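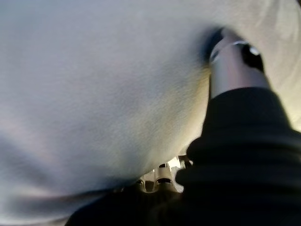

Close quarters: the Bindby's metal wrist and black ribbed sleeve up against pale, soft cloth.

Folding the washing is the sort of job you only notice when it hasn't been done, and in our house it hadn't been done since February. So when Uvska offered me three weeks with the Bindby, its new home laundry arm, I cleared the end of the kitchen table before they could change their minds.

The Bindby costs £900 to buy, or you can have it on the Mridha plan, the firm's hire service, at £482 for the year with repairs thrown in. Mizanur Cassim, who runs Uvska's workshop in Hemercombe, brought mine round himself and stayed for two cups of tea and most of a lemon cake (my mother's recipe, and I was rather flattered). He told me the part he worries over most is the sleeve. "Cloth gets everywhere," he said. "It wants to wrap itself round anything that moves, so you give it something ribbed and roomy to slide along."

My first evening was all tea towels, which it folded very nicely indeed, if slowly. It took 9 minutes over a fitted sheet and I can't say I'd have done any better, as I usually roll mine into a ball and shut the cupboard on it. Pillowcases were its best work by a long way. Socks it simply won't do, and the booklet says so on page 3, so I can hardly complain.

I did grow fond of it, I must admit. It hums a little, about as loudly as the fridge, and the cat gave up glaring at it after a couple of days. You'll want a good stretch of table, and you do still have to carry the basket down yourself. For a small flat I'd think hard about the space. For a big family with a spare table, I'd go for the hire plan and see how you get on through a winter of bedding.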